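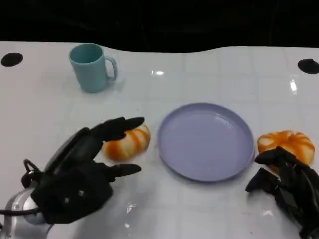 Carmela Arrieta ran the Semness road race on Saturday in a borrowed vest and finished 11th, a minute behind the last person to be given a prize. She came to the town as a refugee in January and joined the local club, Skjelbred Harriers, a week later. Prizes went down to tenth. Everyone else could buy a mug at the finish, a plain pale teal one with no mention of running on it.

The race had 600 entries, a club record, and one portable toilet.

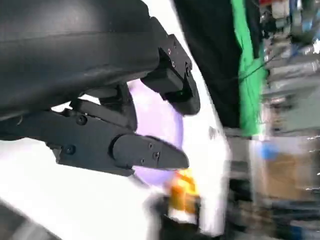
Semness, June 29, 2019

"I would like to thank the hill," Arrieta said afterwards. "I did not know there were two of it."

The club is now trying to raise 3000 euros to send her and three team-mates to the Drorel relay.
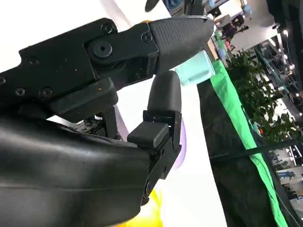 Coach Ionuț Pană has so far collected 60, most of it from his mother. He remains hopeful, and has asked the hotel in Drorel whether it minds four people in a twin.

Related items
Sowa to miss Vakonier 10K with sore heel
Semness pool shut again
Letters: the second hill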